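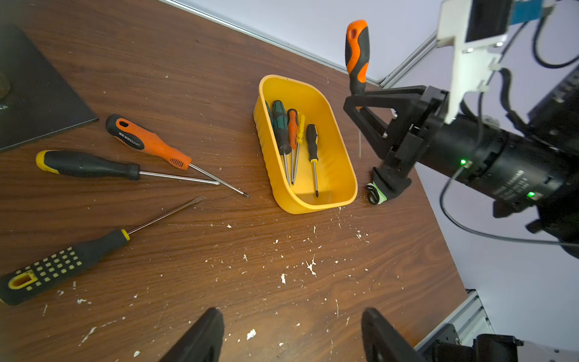

What was the Konard 370?

The Konard 370 was a two-seat convertible built in small numbers at Kevemham by the Konard company, and sold mainly through its own dealers.

Konard 370

The Konard 370 is a front-engined, rear-wheel-drive convertible produced by Konard, a manufacturer otherwise known for delivery vans. Total production came to 1,384 cars, all assembled in a single building at the Kevemham works. The model had a manual transmission throughout its life, and no automatic was offered. It was replaced by the Konard Cindwood, a larger car with four seats.

Background

Konard entered the passenger car market after a decline in orders for its light vans. The company had a four-cylinder engine in production and a stock of suspension parts, and the board asked for a car that could use both. Efe Garba, then head of the body drawing office, submitted a proposal for an open two-seater on a shortened van floor. The first running prototype was completed in December and was shown to dealers before the end of the same winter.

The number 370 was the drawing office's project number. Konard intended to give the car a proper name, and Cindwood was among those considered, but dealers had already printed order forms with the number and it was kept. The name Cindwood was held over for the later car.

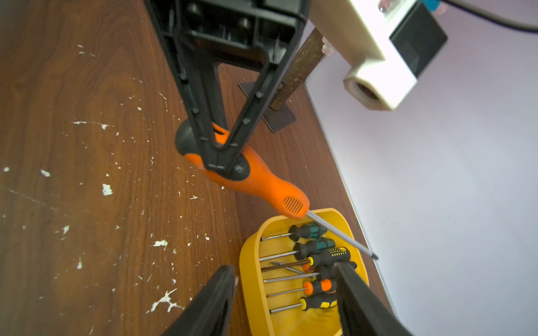 Halima Iyamu
Contributing Editor, Vehicle Histories
Last revised 2018-09-17

Design

The body is of pressed steel, with a separate front section that can be unbolted for access to the radiator and steering. The headlamps are round and set low in the fenders. The hood is short, the trunk is shallow, and the spare wheel is carried upright behind the seats, where it takes up much of the luggage space. The folding top was supplied by Zheng, an outside trimming firm, and was available in black or tan canvas.

Early cars have a painted metal dashboard with the speedometer in the center. This was done so that the same panel could serve left-hand and right-hand drive cars. From the second series onward the instruments were moved in front of the driver, and a padded dashboard was fitted.

Konard offered ten paint colors over the life of the model. The best known is a pale pink listed in the brochure as Shell, which was added at the request of a dealer and ordered by 60 customers. Shell cars were at first difficult to resell, and a number were repainted. Surviving examples in the original color now bring higher prices than others in similar condition - a reversal often remarked on in owners' literature.

Reception

Press reviews praised the steering and the ease of lowering the top. The ride was considered firm, and several writers complained of wind noise at highway speed. The word "cute" appeared often enough in early notices that Konard's sales department wrote to its dealers asking them to use "compact" instead. The request had little effect, and some dealers used the word in their own advertising.

Common faults

Rust in the floor beneath the spare wheel is the most frequent problem, as the drain holes are small and block easily. Door hinges wear on cars that have been driven regularly with the top down. Engine parts are shared with the Konard vans and remain obtainable, but body trim is scarce, and the rear lamp lenses of the first series are no longer made in any form.

Owners' register

A register of surviving cars is kept by the Konard 370 Owners' Register, based in Kevemham. Entries are made by chassis number, with notes on original color and later changes. Cars with replacement engines are accepted, but those rebuilt on van floors are listed separately.

See also

Konard Cindwood
Konard light vans
Kevemham works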